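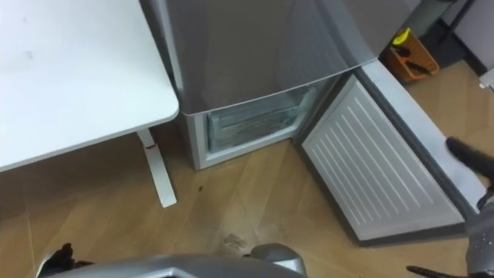 Photo: Polyxeni Stamatopoulos

Home | Blog | Days Out | Recipes | Contact

2021-01-16

Well, we finally made it to the winter craft fair in Balville, and I am so glad we did! Irfan had been going on about it since the fall (his cousin had a stall there last year) and I kept saying yes, yes, next month. It runs in the old Mohmand mill, up two flights of very steep stairs, so wear decent shoes.

We got there just after 9 and parking was already tight. I'd say go early if you want any of the sourdough, which was down to the seeded loaves by the time I reached the front. I got one anyway and ate the end of it in the car.

My favorite table was Zubaida Rizvi's pottery, all speckled mugs and little salt dishes. I bought 2 mugs, then went back for a dish after a lap of the room (Irfan had stopped pretending to be surprised). There was also a guy doing linocut prints of local birds, and I'm still thinking about the heron. It was $46 and I was good and left it there, and now I regret it!

Lunch was lentil soup from the stand by the window, plus a cardamom bun each. Bring cash, the card reader was down half the morning.

The next one is in February and Sadia says she'll come too. If that heron is still there, it's coming home with me.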